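Chapter 11
Grip Loss and Cable Faults in Hand-Held Grippers

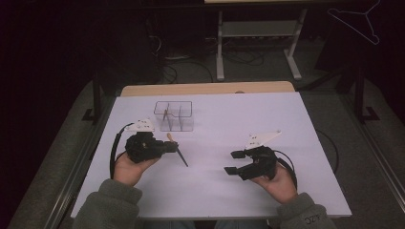

In August, the training shop at Birkell stopped work on a sorting task that had run without trouble for most of the summer. The task was a plain one. An operator wearing a gripper on each hand picked up thin rods and placed them upright in a divided box, and the motions were recorded so that a robot arm could later be taught to repeat them. Of 1000 recorded placements, 939 were accepted. The rest were set aside when a reviewer found that the jaw position in the record did not agree with what the jaws had done. In several of these, the record showed a closed grip after the rod had already fallen.

The first explanation offered was operator error. It was a reasonable guess, and it was wrong. The fault lay in the cable of one gripper, at the point where it entered the housing. Each time the wrist turned outward, the cable was pulled against its fitting and the signal dropped for a moment. The software, which had been supplied by Olleo, filled the gap by repeating the last good value. No warning reached the operator, and none was written to the log.

This chapter deals with faults of that kind: small, brief, and hidden by the system that ought to report them. They deserve close study for two reasons. A gripper that reports a false grip can spoil a large body of recorded work before anyone notices. The same fault in a powered arm may also cause it to swing or lift while a part is loose in its jaws -- a direct hazard to any person standing nearby.

Section 11.1 reviews the ways in which a cable may fail under repeated bending, and gives the inspection method used at the Stestimska plant. Section 11.2 considers the proper handling of missing signals. The reader will find there the rule proposed by Kozłowski, under which a system may hold its last value for up to 3 readings and must then stop and report a fault. Section 11.3 returns to the Birkell case and follows the inquiry from the first rejected record to the repair of the fitting.

Before going on, the reader should be familiar with the material on position sensors in Chapter 9. The terms "dropout," "hold," and "safe stop" are used here as they were defined in that chapter.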